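August, evening

Drained the hot water cylinder this morning. Isolated the cold feed at the gate valve under the stairs, which passes slightly even when fully closed, so the draining took longer than the volume alone would suggest. The cylinder holds 200 litres. With the hose run out to the gully by the back step and the highest hot tap open, the flow was steady for the first hour and then dropped to a dribble. Sediment at the drain cock. Cleared it with a length of stiff wire and it ran again, cloudy, then with flakes of scale, then clear.

Removed the immersion heater with the box spanner borrowed from Henrik Tiedemann. It would not shift cold. Two applications of penetrating oil and a longer bar. The element is furred along its whole length, worst on the lower bend. The thermostat pocket is sound. The fibre washer came away in pieces and the seat had to be scraped, which I did with a wooden wedge to avoid marking the copper. Anode wasted to the core wire for most of its length. I have no record of when it was last changed. The notes left by the previous owner stop at the year the pump was fitted and are mainly concerned with the pump.

New element and anode are from Reinholz, collected yesterday. The element in the box was the right length but the head gasket supplied was rubber where the old one was fibre. Rang them. The man on the counter said either would do. Fitted the rubber one dry, no paste, tightened by hand and then a quarter turn.

Refilled slowly with the hot tap in the bathroom open to let the air out. A weep at the boss on first filling, one drop at a time. Another eighth of a turn and it stopped. Dried it with a cloth, wrapped a sheet of newspaper round the head and left it while I had lunch. Paper dry at two o'clock.

Meter read 667 at switch-on. That is the sub-meter on the immersion circuit, installed in spring and not reset. I intend to read it each morning before the first draw-off and write the figure in the back of this book. Thermostat set to 60. It had been standing at 50, which I think is too low for a stored cylinder that sometimes goes unused for several days while I am at Finden. Marlene Rathjen raised this at Easter and I did not act on it. The temperature at the kitchen tap is another matter and wants a mixing valve. Not this month.

The lagging is the weak point of the whole arrangement. The jacket is the old red kind in segments, tied at the top, with gaps between the segments wide enough to put a hand through. The pipe leaving the top is bare for its entire run to the landing. I can feel the warmth from it through the airing cupboard door. Pulled the segments together and retied the cord as an interim measure. Foam sleeve for the pipe to be bought, also elbows, since mitring the foam at a bend has never gone well for me.

Wrote all this up for Lertchai Kaewkla, who has the same cylinder, and put the open questions at the end: whether to bring the timer on before five in the morning, and whether the scale warrants a softener on the incoming main.

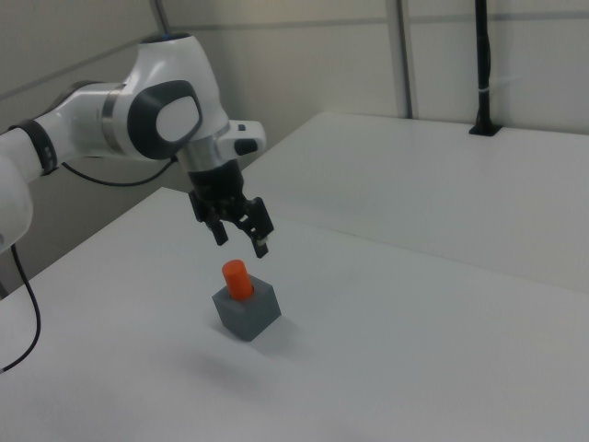 Lertchai replied at ten past nine that the softener would be money badly spent for one person, and that he drains a bucketful from the cock every few months and looks at what is in it. On the timer he was less sure. He heats once, late, and finds the water still hot enough at breakfast, but his cylinder has factory foam on it and he thought mine would lose too much overnight with the jacket as it is. He asked if I had checked the tightness again after the first full heating. I had not.

Went down and checked it. Dry at the boss. Slight movement on the spanner, less than before. The expansion pipe over the tank is not discharging. Thermostat had clicked off by then and the circuit light was out.

To do: return box spanner to Henrik. Ask Reinholz for a fibre washer as a spare. New spindle packing for the gate valve, or replace it outright with a full-bore lever type. Foam sleeve and elbows. Label the isolator, which is at present marked only with a strip of tape reading PUMP, and it does not control the pump.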